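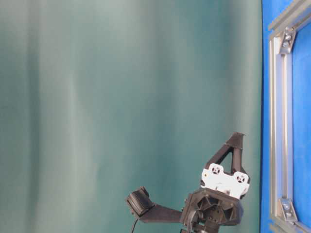

Teal-green fabric hung in soft vertical folds.

Flirnuvberg Releases Revised Specification for Jelik Divider Curtains

New header tape, wider cut panels and a single hem standard apply to all orders placed from August

Flirnuvberg, a maker of hanging fabric dividers for workshops, schools and shared offices, today released the third revision of the specification for its Jelik curtain range. The revision changes how panels are cut, hemmed and labeled. It applies to all new orders from August. Orders already confirmed will be made to the earlier specification unless the buyer asks in writing for the change.

The main change is to the header. Earlier Jelik panels used a folded header with punched eyelets, and the spacing of the eyelets depended on the width of the panel. Revision 3 replaces this with a sewn tape that takes hooks at a fixed pitch. A panel made to the new specification can be moved from one track to another without new holes, provided both tracks accept the same hook.

Cut width also changes. Standard panels are now supplied at 2,000 mm flat width before gathering. Fullness is set on site by the installer, and the ordering form no longer asks for it. Buyers who want a flat panel with no gathering should state this in the notes field – the factory will then add a stiffener to the lower hem.

"Most of the returns we handled under the last revision came down to the header," said Ottó Vincze, product manager for Jelik at Flirnuvberg. "The fabric was fine and the length was fine, but the eyelets did not match the track. A fixed pitch removes that variable. It also means we hold one type of tape in stock."
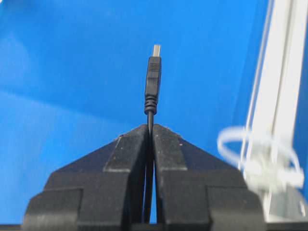 Hem depth, which used to vary with drop length, is now the same on every panel. The side hems are turned twice and closed with a lock stitch. The lower hem is left open at both ends so that a chain or flat bar weight can be put in or taken out without cutting thread. Weights are sold apart from the panels and are not included in the listed price.

Flirnuvberg based the revision on a review of 2,552 panels returned, repaired or altered under the previous specification. Of these, 987 had been altered by the buyer before installation, in most cases to add or move eyelets. The review also found that drop length was often measured from the ceiling when it should have been measured from the underside of the track. The new ordering form has a drawing that shows the correct starting point, and the field has been renamed "track to floor."

The color range has been reordered but not reduced. Shades are now listed by dye group, and panels from different dye groups should not be expected to match at a join. Where two shades of blue or green will hang side by side, Flirnuvberg advises ordering a sample strip of each and viewing them under the lighting in the room.

Care instructions are unchanged. Panels should be vacuumed in place with a soft brush head and taken down for washing only when marked. Hooks must be removed before washing. Tumble drying is not recommended for any fabric in the range. 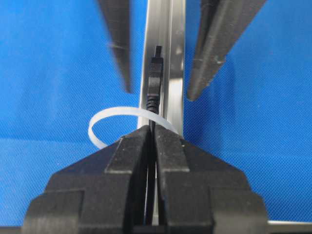 Blue textured fabric with an aluminum extrusion rail in front.

Installation support will be provided through Drerton, which has fitted Jelik dividers for Flirnuvberg since the range was first sold. Drerton will keep a stock of the older eyelet parts for repairs.

"Existing customers do not need to do anything," said Andor Kun, technical lead at Drerton. "If a panel is hanging correctly, leave it. If one panel in a run has to be replaced, tell us which revision the others are – it is printed on the label at the lower left corner."

The Vida range of light-duty curtains is not affected by this release and remains on its current specification.

The Revision 3 data sheet, ordering form and hook compatibility table are available from Flirnuvberg on request. Trade buyers should quote their account number and state whether the panels are for a new track or an existing one.

Media and technical contact: Ottó Vincze, Flirnuvberg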